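News from the bench: looking after hand gripper number 8

In the last newsletter I promised to write something about maintenance, and several of you reminded me of it, so here it is. Many people at Telden see the hand grippers only when they come back in their cases in the evening. They go on the shelf, they get charged in the night, and in the morning they go out again. Between these two moments there is a little work, and I would like to tell you how we do it now, after the changes we made in July.

I take unit 8 for this story. It is our oldest one still in daily use and it has given me the most to learn. It is used almost only for the clothes work in the Grajales apartment, so for picking up, pulling flat and folding of trousers, shirts and bed covers. Cloth is kind to the fingertips but not so kind to the joints. It leaves fibers everywhere. When I opened unit 8 for the first time I found a ring of gray lint around the pin of the left finger arm, pressed so hard that I had to take it out with tweezers. The arm was moving, but it came back late, and the person who was holding the trigger had learned to wait for it without noticing.

This was the reason why the folding recordings from unit 8 looked slower than the others. Covadonga Villanueva had seen it in the data and asked if the people in the apartment were tired. They were not tired. We compared the closing time of the jaw before and after cleaning, and the difference was easy to see also for me, and I am not a data person.

So now we have a routine. At the end of each day the one who brings the unit back blows out the linkage with the small hand pump. Please do not use the big compressor in the workshop. It pushes the lint deeper into the joint, and one time it also pushed a washer out of unit 5, which we never found. After the pump, open and close the jaw ten times slowly with the case open on your knees and listen. A dry joint makes a sound like a shoe on a clean floor. If you hear it, put the orange tag on the case and leave it on my side of the shelf.

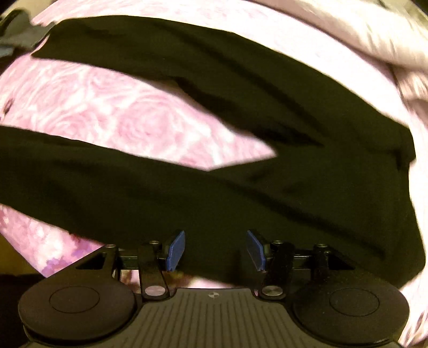

Once in the week I do the longer check myself. I wipe the fingertips with a cloth and a little soap water, no alcohol. We used alcohol in the spring and the pads became hard and slippery, and black trousers were the worst of all to hold. The cloth went out between the tips again and again. Since we stopped with alcohol a pair of pads lives much longer. Our best pair reached 878 pick-ups in the counting sheet before Albertina Falcão asked me to change it, and she was right, one edge was already going round. The pair before it, from the alcohol time, was finished after 603.

Then come the screws. On the bracket and the arms there are small screws which hold the linkage, and they become loose from the shaking in the car more than from the work. I tighten them by hand with the short driver, only until it stops, and I put a thin line of paint marker over the head and the plate. If the line is broken the next time I look, the screw has turned. It is a simple method that Jhonatan Londoño knows from bicycles, and it saved me a lot of guessing. Please do not tighten them yourselves when you are in the apartment. Too tight is worse than too loose here, because the arm starts to bind and then the two fingertips do not meet in the middle.

About the middle, some words more. When the jaw closes, both tips should touch a piece of paper at the same moment. I hold a strip of paper between them and close slowly. If the paper moves to the left, the right arm is coming first, and the other way around. For unit 8 I had to make this adjustment 2 times this summer. It takes me a quarter of an hour when it goes well. When it does not go well it is because I have forgotten to clean the pins first, and then I adjust for the lint and not for the arm, and the next day all is wrong again. I write this down so that you don't need to make the same mistake.

The grease is a new one, from Drurnon, and it is almost dry when you put it. I was in doubt, but so far it collects less fiber than the old white grease. One drop for each pin, with a toothpick, and wipe what comes out. If you see something shining on the fingertip after my service, tell me immediately, then I was careless, and it will go on the bed cover. Kerstin Söderlund has already had one such spot and she was very polite about it.

A question that came from two of you: is it allowed to change the fingertips in the apartment, when one gets damaged in the middle of a session? Yes, it is. In the lid pocket of every case there is now a bag with one spare pair and the correct key. Change always both, also when only one looks bad, and write the time of the change in the session sheet. Khrystyna-Mariia Stetsiuk needs this time for the recordings, so that she can look at the folds before and after separately. The used pads come back in the same bag. Don't throw them away, I like to see how they wear.

We have also bought a new case for unit 8, the Tristo with the deeper foam. In the old case the lid was pressing on the jaw when it was closed, and I think this is why the left bracket has been a little bent from the beginning. I have made it straight in the vise between two pieces of wood. It is good, but it is not beautiful. If it bends again I will ask for a new bracket, and then unit 8 will be away from the apartment for some days. Unit 3 can take its place, it is already cleaned and has the same kind of tips.

The check sheet hangs inside the door of the cabinet, with a pencil on a string. The column on the right side is for sounds. Please write there also when you are not sure, for example "small click when opening" or "feels heavy today". These notes help me more than a tick in the OK box, and I read them every morning before the cases go out. If your handwriting is like mine, use capital letters.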